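Keeping families out of the courtroom: Firdevs Kozan on 24 years of family law
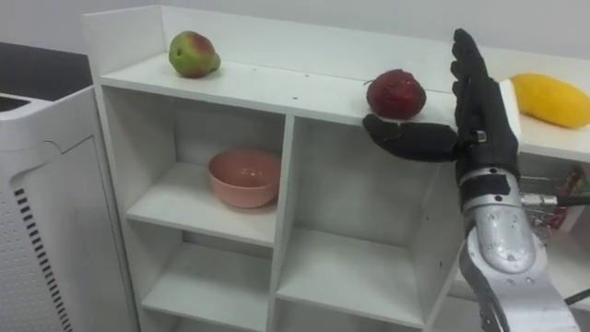 Starting out

Firdevs Kozan did not plan to be a family solicitor. She trained in a commercial property team and was moved across when a colleague went on leave.

"I was told it would be for two months," she says. "I had a desk full of leases one day and a contested contact case the next. By the end of it I didn't want to go back."

She qualified 24 years ago and now heads the family team at Brultau, where she works with Beril Eren and two trainees. Most of her clients are separating couples with children. A smaller number are grandparents, and she would like more of them to come early.

"Grandparents tend to wait until things have completely broken down. They often don't know that in most cases they need the court's permission before they can even apply. I spend a lot of first meetings explaining that."

Mediation and its limits

Kozan also trained as a mediator, and she keeps that work apart from her work as a solicitor. She is in favour of mediation but thinks it is sometimes oversold.

"It works when both people can sit down and say what they want, even if they can't stand each other. It doesn't work where one of them is frightened. I've stopped sessions after ten minutes for that reason, and I'd do it again."

Her former supervisor, Bülent Sezer, taught her to ask each parent to describe an ordinary school day before anything else was discussed. She still does it.

"You find out who packs the bag, who knows the name of the teacher, what time the bus goes. Then you've got something practical to talk about. People arrive wanting to argue about percentages, and a child doesn't live in percentages."

Delay

The hardest part of the job at present, she says, is waiting. One of her cases began in January with a dispute over which primary school a boy should attend. He had started at one of them before a judge heard it.

"By then the question had answered itself. Nobody had decided it properly, and the father felt he'd lost without being listened to. I don't blame the court staff, who are doing what they can."

She would like short, early hearings for single-issue disputes such as schools and holidays. Taner Dağdelen, a barrister she often instructs, disagrees with her on this and has told her so.

"Taner thinks single issues are hardly ever single — that there's always something behind them. He's right some of the time. I'd still rather have an answer in March than in September."

Advice for new solicitors

Kozan tells trainees to write shorter letters. She once counted the words in one she had received about the return of a bicycle, and there were 2,597.

"The client pays for that, and then the other client pays for someone to read it. Ring the other side first. If you must write, write as though the children will read it when they're grown up, as some of them do."

She has no plans to retire, although she has given up taking calls after seven in the evening.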